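공방 일지, 두 팔이 서로 거들게 하기

2018년 10월 21일

한동안 글이 뜸했습니다. 그사이 날이 제법 선선해졌고, 저는 퇴근하면 거의 매일 Sakdale 공방으로 가서 로봇팔 두 대와 씨름하고 있어요. 집에서 하던 걸 공방으로 옮긴 게 1월이었는데, 그때는 팔이 한 대뿐이었고 책상도 지금의 절반만 했지요. 식탁 한쪽에서 납땜하다가 식구들 눈치 보던 시절을 생각하면 참 호사스러운 환경입니다.

이 작업에는 Stilteo라는 이름을 붙였습니다. 뜻은 없고 그냥 입에 붙어서요. 목표는 소박합니다. 한쪽 팔이 물건을 붙잡고 있으면 다른 쪽 팔이 거기에 손을 대는 것. 사람은 병뚜껑 하나 열 때도 아무 생각 없이 하는 일인데, 막상 기계한테 시키려니 잡는 힘부터 각도까지 하나하나 다 정해 줘야 하더라고요. 요즘은 둥그스름한 흰 기기를 세워서 무는 연습을 하고 있습니다. 한쪽은 납작하고 반대쪽은 불룩해서 양쪽 손가락이 닿는 모양이 서로 달라요.
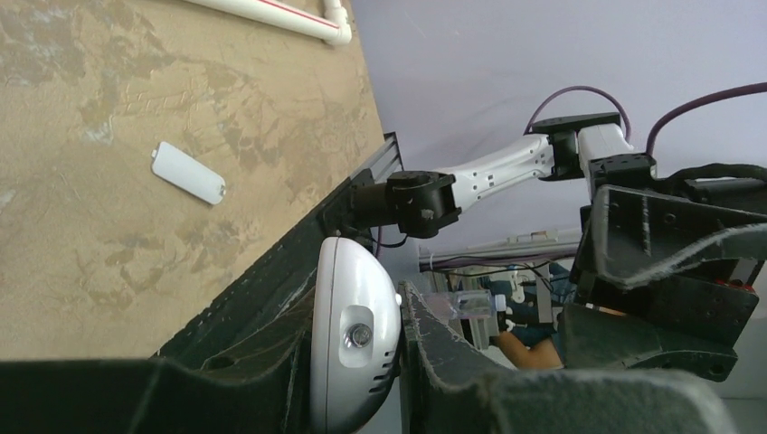
손가락 쪽은 고민이 많았습니다. 표면이 반들반들한 물건은 힘을 조금만 덜 줘도 스르르 돌아가 버리고, 그렇다고 꽉 물리자니 껍데기가 상할까 봐 겁이 나고요. 그래서 닫히는 속도를 처음의 67퍼센트로 낮추고, 닿은 다음에는 아주 천천히 조이도록 바꿨습니다. 성질 급한 저한테는 보고 있기가 고역이지만(정말 느려요!) 미끄러지는 일은 확실히 줄었습니다. 손가락 간격을 맞추느라 저녁 5일을 꼬박 썼는데, 그중 이틀은 나사 하나가 풀린 걸 모르고 엉뚱하게 코드만 뜯어고친 날이었네요. 혹시 비슷한 걸 만드는 분이 계시면 코드보다 드라이버를 먼저 드시길 권합니다.

배관 놀이는 그다음에 붙었습니다. 흰 PVC 파이프에 엘보와 티를 끼워 바닥에는 네모난 틀을 만들고, 그 위로 다리를 세워 가로대를 올렸어요. 티 구멍을 위로 향하게 해 두니 이것저것 꽂아 볼 자리가 생겨서 좋습니다. 파이프는 Monholm에서 샀는데, 445밀리미터로 잘라 달라고 부탁했더니 단면까지 깔끔하게 다듬어 주셔서 얼마나 고맙던지요. 집에서 톱질할 생각에 걱정이 태산이었거든요.

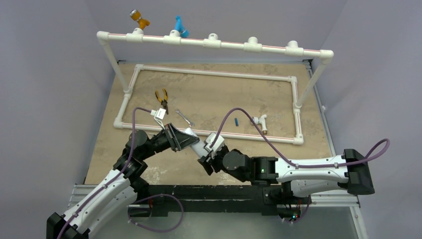 두 팔의 기준점을 맞추는 건 아직도 숙제입니다. 각자 따로 움직일 때는 얌전한데, 가운데에서 만나게 하면 오차가 2밀리미터쯤이야 하고 넘길 수가 없어요. 한쪽이 조금 낮으면 다른 쪽이 물건을 밀어 버립니다. 케이블도 신경 쓰여요. 팔을 멀리 뻗을 때 당기지 않도록 여유를 주면 이번에는 늘어진 부분이 어디 걸릴까 조마조마합니다. 다음에는 고정 위치를 조금씩 옮겨 가며 다시 맞춰 볼 생각이에요.

프로그램은 Brandão라고 이름 붙인 폴더에 차곡차곡 모으고 있습니다. 주석이 온통 제 혼잣말이라 공개하려면 청소부터 해야 하지만, 보고 싶다는 분이 계시면 부지런을 떨어 볼게요. 댓글로 편하게 말씀 주세요.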